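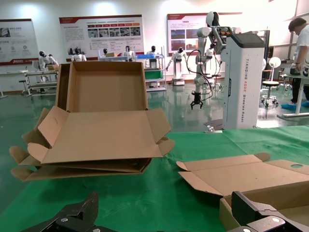
The Hivley box is in its second version now, and I'm happy to say it folds up the way we told you it would back in the application (well, mostly, and I'll get to the mostly). We spent nearly all of this stretch on the flat pieces, which we call blanks, and on the order people fold them in. I'm writing this with cardboard on every side of me, so forgive me if it wanders. The worktable with the green cloth is where the folding gets done, and the stack on the left is pretty much how we like it: flat blanks underneath, an open box on top with its back wall standing straight up and the front flap folded down, so whoever is folding can glance over and see where the thing is supposed to be halfway through. That little habit has saved us more spoiled cardboard than any of the written instructions I made, and I made a lot of written instructions.

Hi Jericho, by the way. You asked for "less spreadsheet, more what happened" after the last report, so that's what you're getting. The spreadsheet still exists and it's attached separately for whoever at Brirard wants it.

What we said we'd do

Quick refresher for anyone at Brirard who hasn't read the earlier one. Wovik makes shipping boxes for small sellers who pack their own orders, people sending out candles and soap and jars of honey from a spare room. The grant was to get one box design to the point where a person with no training can fold it from flat, no tape, no glue, and have it hold up in the mail. We also promised a written folding guide and a small trial with real sellers before the end of July.

The design is done enough to trial. The guide is in its fourth draft and I still don't love it. The trial has started but it's running behind, more on that below.

Where the blanks are now

We ordered 325 blanks of version two from Dimaculangan, the cutting shop we've used since the start. They came in good shape and they came early, which I'd like on the record since I complained about them last time. The board is the plain tan corrugated kind, same as before. I looked at the white-faced board again and it's very pretty, but it shows every fingerprint and it costs more, and none of the sellers I talked to cared what color the outside was as long as the label stuck.

The big change from version one is the corners. The old tabs were square and they caught on everything. You'd go to tuck one in and the point would snag on the liner, and then you'd push harder, and then the corner would crush and you'd have a box with a soft spot right where you don't want one. The new tabs are rounded. They slide in, and if you come at them a little crooked they still find their way. I wish we'd done it a year ago! It's such a small thing to draw and it made a bigger difference than the new score lines, which took us weeks.

We also kept the round hole, after going back and forth on it way too long. I wanted it gone, mostly for looks. Then I put a few boxes in front of people with no hole and they told me the box looked like it was missing something, so the hole stays. The cutting shop says it adds next to nothing to the price.

The score lines themselves (the creases pressed in where it's meant to bend) are deeper on the long sides now and a touch shallower on the front flap. Too deep on the front and the flap goes floppy after you've opened it a few times. I did a pile of those by hand with a bone folder before we settled on the depth, and my thumb has opinions about it.

How the folding is going

Version one took a first-time folder so long that two of my testers just quit and taped it. With version two, most people get their first box together without asking me anything, and by their fifth or sixth they're chatting while they do it. That's the sign I look for. If they're still staring at their hands, the design isn't there yet.

The place they still get stuck is the side flaps. You bring up the back wall and that's easy, and then the side flaps splay out and they aren't sure if the sides go up before the front or after. Both look possible. Only one of them works. If you do the front first you can force it closed, but the tabs end up on the outside and the lid never sits flat. I've watched this same mistake so many times that I can see it coming from across the room.

I tried fixing it in the guide with arrows. Then with numbers. Then with numbers and arrows, which was worse. What I want to try next is printing a tiny mark on the blank itself, one dot on the sides and two dots on the front, so the box tells you the order. Dimaculangan can do it in one color on the next run. If that works I can cut the guide down to a single card, and I would be so happy to never draw another arrow.

We've also learned some boring but useful stuff about setting up the table. The cloth helps, the blanks don't skate around the way they did on the bare top. Keeping the stack to one side with the open example on it helps. Working standing up helps, for most people anyway. Partly folded boxes need a spot of their own, otherwise they get mixed back in with the flats and you lose track of which ones have been creased already (a blank that's been creased and flattened again is never quite as stiff). And please, if anyone at Brirard tries the sample kit I'm sending, take the blanks out of the plastic the night before. They like to lie flat for a while before they're folded, and they curl if you rush them.

The seller trial

We planned on 39 sellers. All of them said yes, and I have kits out to roughly 30. The rest are waiting on me, and the holdup is entirely the insert, the little folded piece that keeps a jar from rolling around. I didn't want to send kits without it and then have people tell me their jars broke, which would be my fault and also wouldn't teach us much.

The comments so far are better than I was braced for. The soap people love it. The candle people like it but want it a finger's width taller. One honey seller sent back a two-page letter, handwritten, with a drawing of how she would do the lid, and I've got it pinned up over my desk because her lid might be better than mine. I've asked Dimaculangan to cut a few samples of it so we can see. If it does turn out better I'll want to talk to you about paying her something for the idea, so please think about whether the budget has any room for that.

I've had 3 boxes come back damaged out of what's been mailed and reported. Two were crushed at the same corner, back left, and when I opened them up both had been folded front-first, so we're back to my favorite problem. The third one got wet and I don't count that against the design, though I did write it down.

What hasn't gone well

The insert, as I said. I thought it would be the easy part and I left it too late. The first one held a jar beautifully and took longer to fold than the whole box. The second was quick and held nothing. I have a third on the drawing board that's a single strip with two bends, and I'm hopeful, but I've been hopeful before.

The guide also ate more of my time than I planned for. I'm not a great illustrator. If there's a way to move a little from the travel line (which I've barely touched) over to paying somebody to draw the card, I'd like to do that. It's a small amount and I'd rather ask now than explain it later.

And storage. The blanks take up hardly any room flat, but the minute people start folding, we're up to our ears. I've been flattening the practice boxes at the end of each day and saving the good ones for crush testing, where it doesn't matter so much that they've been handled. The really tired ones go in recycling.

Money

We're under on cutting, right on for board, a bit over on postage. Postage is over for the simple reason that I mailed the first kits in boxes one size too large, before I worked out that the blanks could ship at a slant. The later kits cost less. By the end of the trial I expect it to come out close to even, and the attached sheet has the lines broken out the way Brirard likes them.

What's next

Finish the insert and get the last kits out the door. Order a short run with the dots on it and put them in front of people who've never seen the box. Try the honey seller's lid. Crush-test the version two boxes properly, stacked with weight on top and left overnight, instead of me leaning on them with my elbow, which has been the method up to now.

I'd also like you to come and fold a few, Jericho. You said on the phone you're hopeless with this kind of thing and that makes you exactly who I need. Mornings are best, any time after nine. I won't give you the guide, I'll just hand you a blank and keep quiet (I'll try to, anyway).

Two things I need from you when you get a minute: a yes or no on moving the travel money, and whether the final report can come in a couple of weeks after the trial closes so I've got time to read everybody's comments. Samples of the box, flat and folded, will go in the mail to you as soon as the dots are printed.

Thanks as always,
Honeylyn Pangilinan
Wovik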